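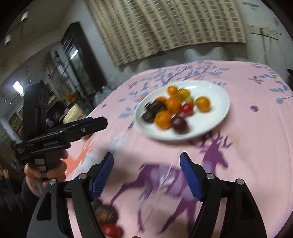
A reader of the May sheet wrote in to ask whether a cloth belongs on a food table at all, and whether a bare top you can wipe down wouldn't score better every time. Fair question, and one I love getting! The answer in our checklist is yes, a cloth is fine, as long as it passes section 1. A patterned cloth makes a table feel like somebody wants you there, and I would be sorry to see them go. The same reader said cherry tomatoes are the first thing to end up on the floor, and I have no argument with that at all.

TABLE AND PRODUCE CHECKLIST
Kosska community kitchen, activity room
Inspection of Nov 11, 2020
Marks used: OK / FIX / WATCH

Section 1. The tablecloth

1.1 Cloth lies flat, no folds where things are set down. OK
Comment: Pink cloth with the purple animal print. I am a fan. The print also makes a good marker when people need telling where to put something ("on the animal, please").

1.2 Overhang is even and nowhere near the floor. FIX
Comment: Longer on the window side. Someone sitting down there could catch it with a knee and bring the whole lot along. Pull it across and clip it. Done before I left, so this should read OK next time.

1.3 Clips fitted at the corners. FIX
Comment: We own 4 clips and I found three. The last one was in the drawer with the tea towels!

1.4 Cloth washed after the last session. OK
Comment: Entry in the laundry book, initialed.

1.5 No tears, burns or sticky patches. WATCH
Comment: Small worn spot by one corner, about to become a hole if it gets scrubbed much more. It can be darned. Please don't throw this cloth out, it has plenty of years left in it.

Section 2. Fruit and tomatoes

2.1 All produce rinsed and dried before it reaches the table. OK
Comment: Checked with the kitchen at the start. Wet tomatoes slide on cloth and leave marks, so the drying matters as much as the rinse.

2.2 Cherry tomatoes sorted, split ones removed. OK
Comment: Two went to the compost pail. The rest of the batch was lovely, firm and a really good mix of colors.

2.3 Small round items kept in from the edge. WATCH
Comment: A hand's width is the rule. People know it and then forget it once things get going (me too). A tomato underfoot is a proper slip hazard, and it is the single thing on this sheet most likely to hurt somebody.

2.4 Darker fruit checked by touch as well as by eye. OK
Comment: Brown skin can hide a soft patch. Press gently with a thumb, turn it over, press again. It takes a moment and you get surprisingly good at it.

2.5 Large fruit and small fruit not piled together. OK
Comment: Heavy on top of light means juice on the cloth. See 1.5.

2.6 Practice produce kept apart from produce for eating. FIX
Comment: Both lots were in matching bowls on the counter. We need a label or, better, a different color of bowl. I have asked Hellik for a price on four blue ones. Until they come, use masking tape and write PRACTICE on it in big letters.

Section 3. People at the table

3.1 Hands washed before handling food. OK

3.2 Sleeves pushed up or close at the wrist. WATCH
Comment: Long sleeves trail over produce before the wearer notices. Say it cheerfully at the start and people just do it.

3.3 Room for two people to work without bumping elbows. OK
Comment: The new layout is so much better than the one in May. Everyone has space and nobody is reaching across anybody.

3.4 Hair tied back, bracelets off. OK

3.5 Allergies asked about and noted. OK
Comment: The Ko form is doing its job. It is one page, it is in large print, and people fill it in.

Section 4. Floor and exits

4.1 Floor dry and clear under and beside the table. OK
Comment: Looked under the cloth too. Always lift the cloth!

4.2 Non-slip mat in place. FIX
Comment: The Dritow mat is curling at one end. Turn it over and weigh it down overnight. If it still curls, it goes, and we buy another. I will not pass a curled mat a second time.

4.3 Bags and coats on the hooks. OK

4.4 Both doors open freely. OK
Comment: The stiff one has been planed and now swings beautifully. Thank you to whoever did it.

4.5 Dustpan and cloths within reach. OK

Section 5. Clearing up

5.1 Produce counted back into its bowl. WATCH
Comment: Cherry tomatoes especially. If the bowl is short, check the floor before anyone walks about.

5.2 Cloth shaken outside, then into the wash. OK

5.3 Table top wiped underneath the cloth. FIX
Comment: There was a ring from a jug. It came off with warm water and a bit of elbow, so it hadn't been there long.

5.4 Sheet signed and put in the green folder. OK

Still open: bowls (2.6) and mat (4.2). The darning in 1.5 can wait until the cloth is next out of the wash. Next check goes in 14 days from this one, same sheet, and please keep writing in the comment spaces. The notes from the last round were terrific and half of section 2 came from them.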